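厨房与食材 > 酱料调味 > 分装与保存
本站使用 Cookie 记住登录状态和阅读位置。继续浏览即视为同意。[知道了]

自制黄芥末酱装挤压瓶:析水、断流、瓶嘴口径
发帖:慢速均质
2024年1月6日 星期六

去年冬天开始自己做黄芥末酱,主要抹吐司和夹冷切肉。配方固定:黄芥末籽粉、白醋、水、盐、少量姜黄粉。玻璃罐里保存时状态稳定,换到挤压瓶之后问题变多,集中在析水和出料不连续。下面把条件写清楚,希望回帖也尽量带条件。 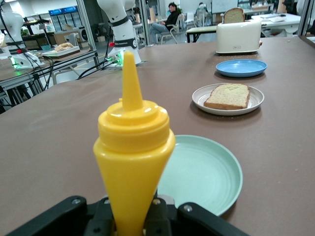
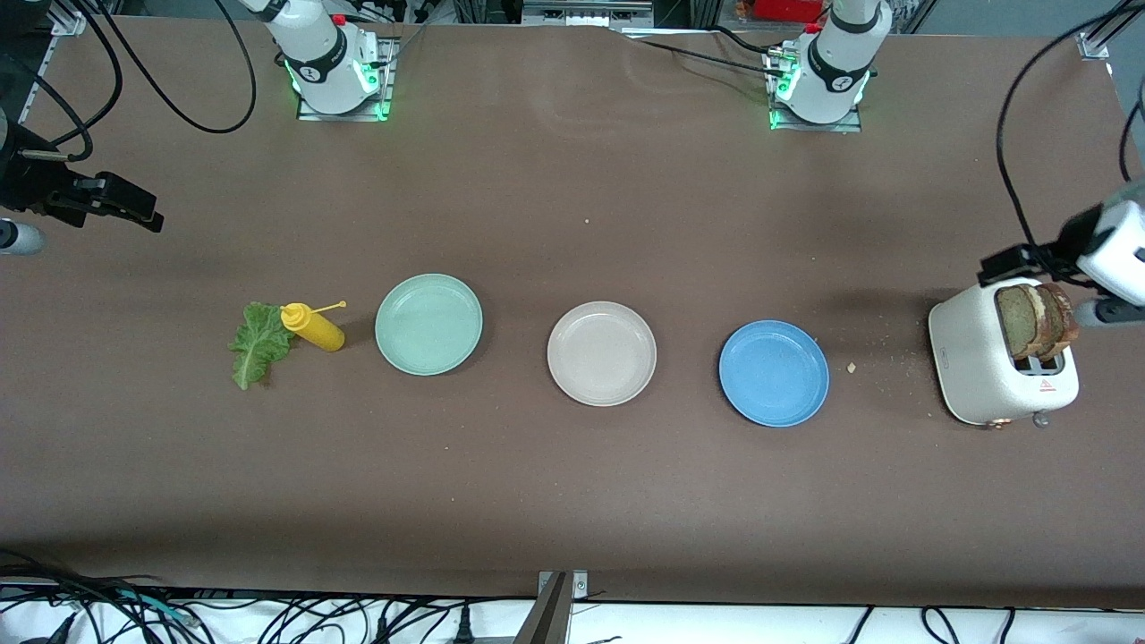
黄芥末酱装进挤压瓶以后,为什么静置一夜,先挤出来的总是一小股稀水?

那股稀水是酱体析出的水相。芥末酱属于颗粒悬浮体系,籽粉吸水溶胀后形成网络,把醋和水包在里面。静置时网络收缩,水相被挤出来,聚到酱体表面和瓶壁附近。瓶嘴里残留的少量酱最先失去水分约束,所以倒过来第一下出的就是水。

补充我的条件。芥末粉用的是 Jella 的细粉,过筛后使用。磨好当天灌瓶,冷藏。瓶子是 Rusley 的软质挤压瓶套装,69 元,附不同口径的瓶嘴,我用的是最细的 2 毫米那个。

现象一:静置后析水,如上。
现象二:连续挤出时会突然断流,松手再挤又能出,偶尔喷出一团。
现象三:瓶嘴外侧结一圈深色硬皮,擦掉后第二天又有。

已经试过:挤之前摇瓶,析水有改善,断流没有改善。

流变补考生 回复:

现象二先看颗粒。2 毫米的孔过细粉理论上够用,但芥末籽的种皮碎片是片状的,不是球形,过筛时可以竖着穿过去,到了瓶嘴收口处横过来就搭桥。桥一搭上,后面的压力升高,桥垮掉时就喷一团。你描述的“断流、松手、再挤能出、偶尔喷”和搭桥完全吻合。

两个处理方向:换大一号瓶嘴,或者把浆料再过一遍研磨。只过筛不够,干筛控制不了片状碎片的长边。

三号滤网 回复:

不同意楼上把原因全放在搭桥上。软瓶断流还有一个更常见的原因是进气。松手时瓶身回弹要吸气,空气只能从瓶嘴进来,在酱里形成气柱。下一次挤压先压缩气柱,表现出来就是没有料,等气柱被推出瓶嘴,后面的料跟着冲出来,一样会喷。

区分方法很简单。断流时拧下瓶盖,看瓶嘴内侧。有片状物堆积就是搭桥,瓶嘴内是空腔就是气柱。不拆开看,两种说法都是猜。

流变补考生 回复:

拆开看这个办法我接受。但楼主说“松手再挤又能出”,如果是气柱,松手只会再吸一次气,气柱应该更长,不应该马上恢复。

三号滤网 回复:

瓶子倒置时松手,吸进来的气泡会往瓶底方向上浮,酱往瓶嘴方向落。浆料稀一点,这个交换很快。楼主没有写挤的时候瓶子是倒置还是横着,这个条件很关键。

慢速均质 回复:

补条件:挤的时候瓶子斜着,接近横放。用完直立放回冰箱。

刚才拆了一次。瓶嘴内侧靠近收口的位置有一小片黄褐色碎皮,同时上半段是空的。所以两种情况都有,至少这一次都有。

三号滤网 回复:

斜着挤最容易留气柱。先改成瓶嘴朝下,轻磕一下再挤。这一步不花钱,做完再谈换瓶嘴。

盐水比重 回复:

说析水。楼主的配方里没有稳定剂,全靠籽粉自己的黏液质撑着。黄芥末籽的黏液主要在种皮里,如果为了出料顺畅把种皮全部筛掉,析水会更严重。所以现象一和现象二的解决方向是冲突的,不能分开调。

我的做法是保留种皮,但磨得更细,另外加黄原胶,按总量的千分之二。黄原胶先和盐干混再撒进醋里,直接投水会结团,结团以后搅不开,瓶嘴照样堵。

慢速均质 回复:

黄原胶加进去以后口感有没有变化?市面上有些酱加多了发黏,抹在吐司上能拉丝,我不太能接受。

盐水比重 回复:

千分之二吃不出拉丝。加倍以后能吃出来,抹开后表面发亮,冷切肉上会打滑。黄原胶是剪切变稀的,挤的时候黏度下降,落到面包上又恢复,这个特性对挤压瓶合适。

另外醋的酸度对黄原胶影响不大,盐会延缓它水化,所以混好后要放一阵再判断稠度。当场觉得稀就补粉,是做过头的主要原因。

石磨派 回复:

反对加胶。析水可以靠工艺解决:籽粉先用冷水泡开,静置,等辣味上来再加醋。一上来就加醋,酸会抑制芥子酶,辣味出不来。黏液质也要先吸足水,再进入后面的研磨。很多人析水严重,就是泡得太短。

我一直用小石磨湿磨两遍,不加任何胶,玻璃罐里放着不分层。

盐水比重 回复:

玻璃罐不分层和挤压瓶不析水不是同一个条件。楼主开头也写了玻璃罐里稳定。挤压瓶每次使用都有一次剪切和一次进气,网络反复被破坏。湿磨两遍确实有帮助,我不反对,但拿罐装结果推挤压瓶的结果不成立。

石磨派 回复:

那就把同一批酱分成两瓶,一瓶加胶一瓶不加,用同样的瓶子放同样的时间再看。没有对照的话,加胶有效也只是印象。

慢速均质 回复:

可以做。计划如下,有问题请指出:

同一批湿磨浆料,分两份。每份取芥末粉 20 克为基准配水和醋,一份加黄原胶千分之二,一份不加。都装 Rusley 同款瓶,瓶嘴一致。直立冷藏,每天早上瓶嘴朝下轻磕,挤一条到吸水纸上,看水印宽度。

流变补考生 回复:

吸水纸的方法可以,但要固定读数时间。酱放在纸上会继续渗水,放久了两份都会有水印。另外称量时把瓶子和瓶盖分开记皮重,瓶嘴里残留的量在这种小批次里占比不低。

三号滤网 回复:

再加一条:温度。冰箱门架温度波动大,两瓶要放在同一层靠里的位置。黏度对比最好在 20 ℃ 下做,从冰箱拿出来直接比,稠度差异会被低温盖住。回温时间两瓶一致。

灌装线夜班 回复:

只说瓶子。Rusley 那套我也有,瓶身偏软,回弹慢,吸气量小,对气柱问题有利。Goel 的瓶壁厚,回弹猛,松手那一下能吸进去很长一段空气,装油和稀酱没问题,装芥末不合适。Hira 有一款瓶嘴里带硅胶十字阀,松手就闭合,能挡住空气和干皮,但阀片会夹住籽皮碎片,夹住以后关不严,慢慢渗。粗磨的酱别用带阀的。

现象三那圈硬皮,是瓶嘴外侧残料失水加氧化。姜黄和籽粉里的色素见光见空气都会变色。挤完用湿布把瓶嘴擦净,再盖小帽。没有小帽的可以用保鲜膜,效果差一些。

石磨派 回复:

Hira 的阀不是不能用,过一遍湿磨就不夹了。楼上说的是粗磨的情况。

灌装线夜班 回复:

我写的就是粗磨。

窄口漏斗 回复:

问一个清洗的问题。细瓶嘴内壁的残料怎么洗?泡过热水,黏液反而像胶一样糊在里面。

灌装线夜班 回复:

先用冷水冲,不要先用热水。拧下瓶嘴,从细端往粗端冲,把碎皮往宽的方向赶,顺着出料方向冲会把碎皮顶得更紧。大块出来以后再用温水加洗洁精,细毛刷从粗端进。瓶盖螺纹里也要刷,残料藏在螺纹里最容易有异味。全部晾干再灌,瓶里有积水的话,前几次挤出来的稀水会被误认成析水。

慢速均质 回复:

最后这条我可能中招了。之前洗完控一下就灌,没有等晾干。这次两瓶都晾透再装,否则对照没有意义。

窄口漏斗 回复:

冷水冲有效,碎皮从粗端出来了。谢谢。

盐水比重 回复:

提醒一下时间安排。芥末酱刚做好的几天辣味和稠度都在变,不要用头一天的水印下结论。另外家庭自制没有做防腐验证,瓶嘴反复接触食物的话,按短期食用量做,闻到异味整瓶丢掉。要存久的那部分留在玻璃罐里,分次灌瓶,每次灌之前把旧料清掉,不要新旧混装。

三号滤网 回复:

同意分次灌瓶。补充一点,灌的时候漏斗口贴着瓶壁走,浆料顺壁下去,夹带的气泡少。从中间直接倒会卷气,直立放一夜气泡会集中到瓶肩,倒过来就在瓶嘴附近,断流的判断又会被干扰。

慢速均质 回复:

中间汇总一次。斜着挤改成瓶嘴朝下以后,断流明显减少,喷团还有过一次,拆开看瓶嘴里是碎皮,没有空腔。看来气柱占多数,搭桥是另一部分,两位说的都对上了。瓶嘴暂时不换,先把浆料再湿磨一遍。

对照组的粉已经称好,水印结果三月整理完在本帖更新。

流变补考生 回复:

更新时请把研磨遍数也写上。如果两份是分开磨的,这组数据就不用贴了。

慢速均质 回复:

同一盆浆料,磨完再分,胶最后加。

石磨派 回复:

胶最后加的话,不加胶那份也要同样搅拌同样时间,不然剪切历史不一样。

慢速均质 回复:

已记下。

标签:黄芥末酱 / 挤压瓶 / 析水 / 黄原胶 / 湿磨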